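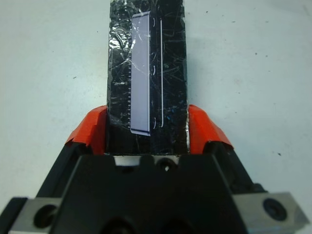 The black piece, side with the lavender-grey strip

Forums > Home and Bench > Storage and Small Cases

Wrinkled film on a flat piece, and does it go in the case with the film on?

5 min read

**tilde_and_tea**
Saturday, April 18, 2026

Good evening to all. I am new in this section, usually I read only the gardening one.

I have a flat black piece and a holder for it, white on the outer rim and black inside. Both came from Maksymiv in the same parcel. The film over the piece is glossy and very wrinkled, with bright creases on the one side. I would like to keep it in the holder on the shelf, but I do not know if I should take the film off first. My worry is that the creases press into the lavender-grey part over the summer and leave lines there.

There is a faint line of small whitish letters beside the strip too. Through the film I cannot read it, which annoys me more than it should.

My second question concerns the table. It has a wavy brownish line which I cannot remove. I tried warm water and dish soap, no change. 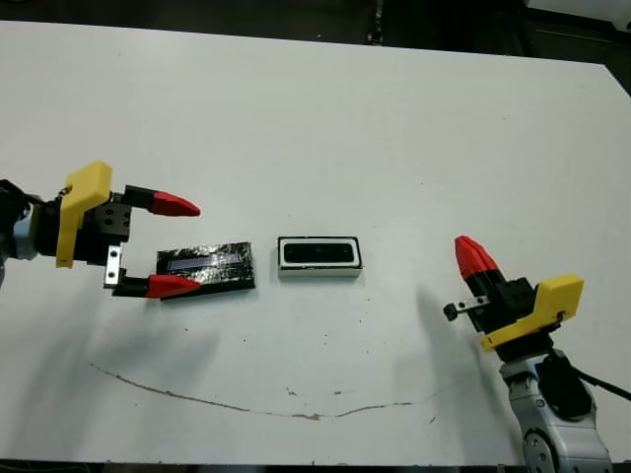

Piece and holder on the white table, brownish line in front

The shelf for it is 20 cm deep, so the holder should lie flat there without trouble.

Thank you for any advice, and sorry if the question was asked before. I searched for "film" and found mostly threads on windows.

**parkade_pete**

Welcome over from the tomatoes.

I'd leave it on. Film is cheap protection and the holder looks to have a black inside, so every bit of grit in there will show up on the piece sooner or later. I've kept mine wrapped for 8 years in a cupboard at my sister's place in Wunport and the surface is fine. Only the wrap has gone a bit cloudy.

**gumleaf_notes**

I have to disagree with Pete, sorry. Cloudy wrap is the part you can see. When the wrap is tight and wrinkled, dust creeps in at the folds and stays there, and then each time you slide the thing into the case you are rubbing that dust up and down. Smooth film, yes, keep it. Wrinkled film, peel it off and put a soft cloth in the case instead.

Also is it film or is it tape? In the second photo it looks more like tape to me. If it is tape I would go slowly, the glue can be nasty to get off.

**tilde_and_tea**

Thank you both. I am not fully sure if it is film or tape. I pulled a little at one corner with the fingernail and it did not lift easily, so I stopped. Maybe this speaks for tape.

For the dust: the table has also small dark specks, and I had thought they were crumbs. They are not crumbs.

**parkade_pete**

If it doesn't lift, that's your answer, leave it alone.

**gumleaf_notes**

Or it is an answer that it needs a hair dryer on low for a minute. Test on the corner. I did a drawer full of taped things this way last June and ruined only 2 of them.

**parkade_pete**

"Only".

**hoser_in_the_shed**

Can we talk about the table for a sec, because that one I know. Is it a scratch or a stain? Run your fingernail across it. If the nail catches, no cleaner on earth is going to help and you're into filler or a runner. If it doesn't catch, try baking soda mixed to a paste, leave it on for 20 minutes, wipe with a damp cloth, don't scrub.

What about the other part of the table, toward the wall? I'd like to know how much of it is matte. Matte white holds onto marks much worse than the shiny kind.

**tilde_and_tea**

Yes, it is matte all over, up to the far edge. The wall behind is light grey, so between the two every mark gets noticed by my mother-in-law. 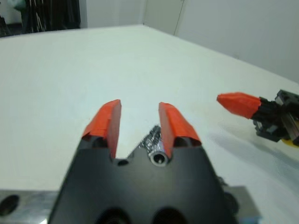
**Re: the brownish line (split from the storage question)**

**hoser_in_the_shed**

Okay, yeah, matte. Then go easy with the paste, it can leave a shiny patch on that finish and you'll end up looking at the patch instead of the line. Try near a corner first. I used Brullcombe cream on mine and it was all right, but I'm told the lemon one is harsher.

**tilde_and_tea**

I did the test with the fingernail. On the left part the nail catches a little, and toward the middle it does not. So it is perhaps a scratch which became dirty – I had not considered this possibility.

The paste I made this evening, a small amount only. The colour of the line is maybe lighter, but I could be wishing it. I will buy the Brullcombe at the Demden hardware store and try the middle part.

**gumleaf_notes**

A dirty scratch is good news. An old soft toothbrush, along the line and never across.

And the piece?

**tilde_and_tea**

I decided for the middle way, which will please no one here. The covering stays on, and I lay a cloth in the holder. If it begins to look cloudy I will come back and ask about the hair dryer.

One more question regarding tape. The orange-red one has folds and a stepped edge at the bottom. Does it help to press such folds with a spoon, or do they always stay?
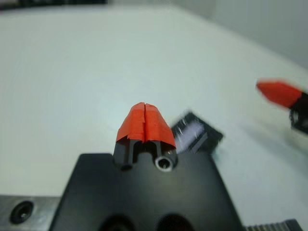

Orange-red tape, with the uneven lower edge

**parkade_pete**

They stay. Back of a spoon flattens them for a day or so, then up they come. If you want it neat you cut a fresh strip and stretch it a bit on the curve.

**gumleaf_notes**

For once I agree with Pete. Do cut it with scissors, though, torn ends always go like that.

Recent in Storage and Small Cases
- Foam inserts that crumble, what do you use now?
- Shelf liner smell will not go away
- Labelling black boxes so you can read them
- Getting old tape glue off painted wood
- White tabletops: matte or gloss?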